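Surplus Desktops Should Be Sold Whole

2022-12-27

The town of Ridden retired 168 office desktops in August. All of them worked. The contract with the hauler, Cleton, specified payment by weight, so the machines were shredded within the month and the town received $1,756 for the lot.

I think this was a poor use of public property, and the fault lies in the wording of the contract. A disposal contract that pays by weight treats a working computer and a broken filing cabinet as the same material. The hauler has no incentive to test anything and the town has no way to learn what it gave up.

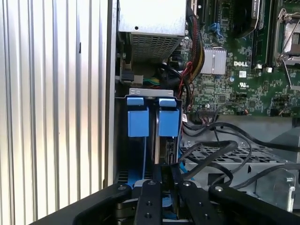
What should a disposal contract pay for instead?

It should pay per working unit, with a lower flat rate for units sold as parts and the weight rate only for what remains. The neighboring district of Shenoy has used this structure for two budget cycles. Its last sale covered 127 machines, most of them older than the ones Ridden scrapped, and it brought in more than Ridden's did.

The usual objection is data security. It is a fair objection with a narrow scope. The data is on the drive. A drive can be removed, erased or destroyed on its own, and a certificate can be issued against its serial number. Destroying the power supply, the memory and the case adds nothing to the protection. Ridden's policy requires destruction of "the device" and never defines the word. I would replace it with "storage media" and leave the rest of the paragraph alone.

The second objection is labor. Testing takes staff time, and the town's technical staff is 3 people. But the test does not need to be thorough. A machine that starts, reports its memory and reads its ports can be sold as working with no warranty. Shenoy contracts this step to a local refurbisher, Truvia, which takes its fee from the sale — the district pays nothing up front. 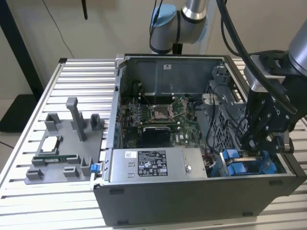

Desktop tower with the side panel removed.

There is a limit to the argument. Some equipment is too old to resell, and storing it in the hope of a buyer costs money too. A fixed holding period would settle that. I would set it at one quarter, after which unsold units go out by weight as they do now.

The Cleton contract renews next summer. The change requires two amended clauses and a price schedule, and the town can request both before the renewal notice is due.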